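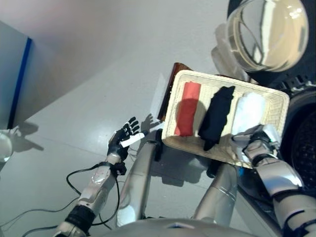

# Capítulo 17. El planeo: volar sin motor

¡Pocas máquinas enseñan tanta física como un velero! Sin hélice ni depósito de combustible, se mantiene en el aire cambiando altura por distancia, y lo hace con una eficiencia que sorprende incluso a pilotos con muchas horas de motor.
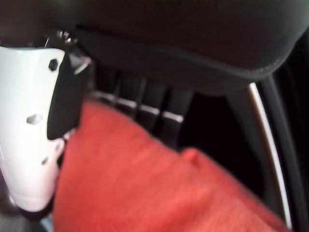
La magnitud que manda en este capítulo es la **fineza**: los metros que el avión avanza por cada metro que desciende. Con fineza 30 y 200 metros de altura disponibles, en aire en calma, el alcance es de 6 kilómetros (haz la cuenta, que es preciosa de tan simple). 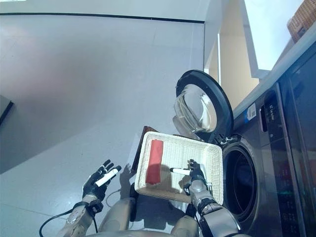
*Tiempo de lectura: 30 minutos*

Empezaremos por el equilibrio entre peso, sustentación y resistencia, y de ahí pasaremos a la curva polar. Después vienen las térmicas, con el cuaderno de vuelo que Aniela Nowicki llevó en junio sobre el valle de Prarau, donde ganó 1.478 metros en una sola ascendencia.

## 17.1 Las fuerzas en el planeo

Supongamos un velero que desciende a velocidad constante, con las alas niveladas y sin viento.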